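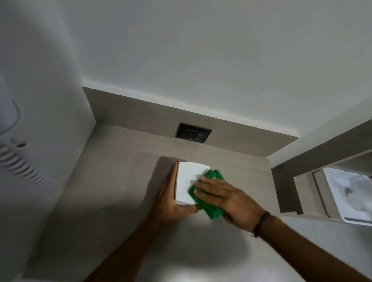 September, 10:40

Bathroom fittings, Stuvum rooms, cont. Room 28 this morning. Notes mostly for Unathi, who takes over the top floor after lunch.

Panels first. The beige ones under the counter band show every wipe mark if the cloth is too wet. Wring it twice. Spray on the cloth, never on the panel, and never anywhere near the outlet. Switch off at the outlet before doing the band, black faceplate gets a dry cloth only. Kadri asked again about glass cleaner on the faceplate. No. Leaves a bloom.

Small white pieces on the panels: hold flat with one hand, wipe with the other. Don't pull on the edge. Helju had one come away in her hand in room 2 last week, adhesive gave up. Rub from the middle out, then go round the edges with a fold of the cloth. Green cloths for this, same as the rest of the wall surfaces. Not the ones from the floor bucket!! Found two mixed in the wrong bag again.

Tried the Luvano spray at half strength vs the Darwish one. Luvano fine on white, left a faint smear on the beige panel in raking light. Darwish no smear but smells, Sharada doesn't like it with the door shut. Going with Darwish and door open for now. Want to try plain warm water + a drop of dish soap in the next room, suspect its just as good.

Hair dryer: wipe housing with damp cloth, back of the handle too, gets missed. Check the grille for fluff. Brush, no water.

11:15
Soap and water test done. Same result as Darwish on the panels, slower to dry. Second dry cloth fixes that. Costs nothing so I'd switch, ask Baiba before ordering more. Last Climham invoice was 68 for the sprays alone.

To do
- relabel cloth bags, big letters
- adhesive pads for room 2, the thick ones
- seam under the band collects dust, old toothbrush works, need more old toothbrushes
- tell Kadri re faceplate (again)
- check the panels in evening light befroe signing off the floor

Unathi, key is on the hook, cart is by the linen closet. Left wheel sticks, lift it over the threshold.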